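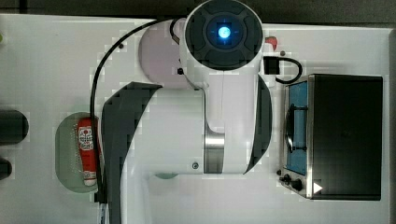 Search this guide Go
Updated in July by the Purnonby garden desk
2 min read

Section 4: Potting up your dahlia tubers

I start mine indoors in early spring, five weeks before I'd trust them outside. My favorite is Cabello – a dark red one that sulks in cold soil – so everything in this section suits the fussy types too.

1. Check each tuber over and trim off anything mushy with a clean knife. Let the cuts dry overnight.

2. Half-fill a deep pot with damp potting mix. I use Prusum, but any peat-free mix will do.

3. Set the clump in with the old stem pointing up, then fill around it until only the crown shows.

4. Give it one light drink (300 ml is plenty for a big pot) and write the label now, while you still remember which one it is!

5. Stand the pots somewhere bright and frost-free. Don't water again until you see shoots.

Caution: wet mix and no leaves means rot. I lost a whole tray of Gravus that way – 13 pots, all soup.

Note: no eyes showing? Pot it anyway. Some clumps wake up very late, and I've had them sit there for weeks before doing a thing.

6. When the shoots have three pairs of leaves, pinch out the tip. It feels mean, but you get a much bushier plant.

Next: Section 5, Hardening off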